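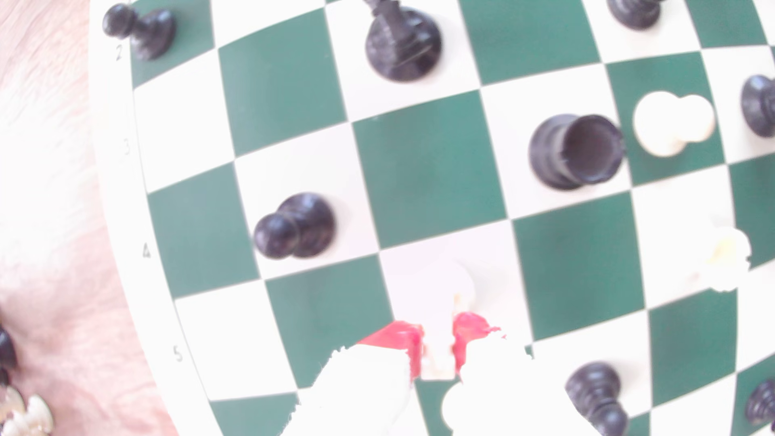 Catálogo Dosen, pág. 109

Libreta de partidas Onu

Llevo años apuntando mis partidas en hojas sueltas que luego pierdo en cualquier cajón, así que cuando llegó la Onu a la tienda me quedé una antes de colocarlas en la estantería (¡perdón, almacén!). Tiene 200 páginas, una partida por página, con dos columnas anchas para las jugadas y un hueco al final para notas. Yo escribo grande y me cabe todo.

El papel es de Clarnwood, color crema, y aguanta la pluma sin traspasar. Con rotulador gordo sí se marca un poco por detrás, os aviso. Pesa 378 gramos, o sea que en la mochila se nota, pero a cambio las tapas son duras y puedes anotar con ella en las rodillas.
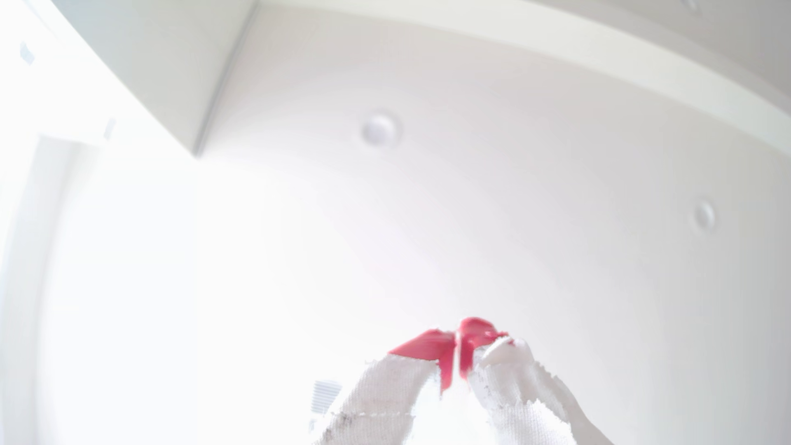
Rojo y blanco, de cerca

Viene en cuatro colores de tapa: gris, mostaza, azul y un granate precioso que siempre se agota el primero. En mayo esperamos más del taller de Skuvville. Lleva goma de cierre y cinta para marcar la página, y las casillas de fecha, ritmo y apertura van impresas arriba, en pequeñito.

Si juegas rápidas, no te hace falta. Para partidas largas y para repasar finales en casa, a mí me encanta.

Referencia: Onu 200
Recambio: no disponible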